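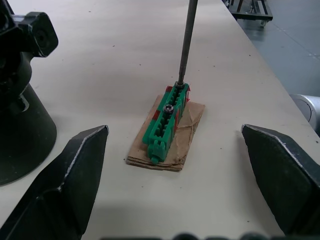 **Robotics Club Prepares for the Rardale Assembly Challenge**

The Olon Technical School Robotics Club has entered the second half of its project year and is on schedule for the Rardale Assembly Challenge, to be held in June. The club has 19 members this year, drawn from all grades, and meets in the upper workshop under the direction of Ms. Štefánia Havlíček of the Department of Applied Sciences.

The Challenge asks each school to program a robot arm to carry out a fastening task on a part of the team's own design. Members chose a long green plastic rail with a row of small openings along its length, into which the screws are seated. For the present stage of the work, the rail rests on a flat piece of cardboard, with strips of red tape around it, and the driver is brought down to the screw from above. A permanent fixture has been drawn up and will replace the cardboard before the spring term ends.

Since September the club has logged 1,326 practice runs. Of these, 591 were completed without a member stepping in to correct the arm. Ms. Havlíček has asked that both figures be reported in full, as the Challenge rules require every team to submit its complete record of runs along with its final program.

"The students have learned to write down the runs that went badly," Ms. Havlíček said. "Their notes on screw alignment are the best work the club has produced, and most of what we change this term will come from them."

The club is divided into 2 groups for the coming term. The programming group will continue its work on the approach and lowering of the driver, with particular attention to the openings at the ends of the rail. The design group will revise the rail itself and prepare the drawings required for the written portion of the entry. Students may move between the groups with the permission of the adviser.

The school wishes to thank Flavberg, which supplied plastic stock for the printed parts, and the Marquez Fund for Student Projects, which has agreed to cover the entry fee and the cost of travel to Rardale.

Families are reminded that signed travel forms must be returned to the main office before the team list is submitted. Students who wish to join the design group should speak with Ms. Havlíček or leave their names at the workshop. No earlier experience with robots is required, but new members must complete the workshop safety session before their first meeting.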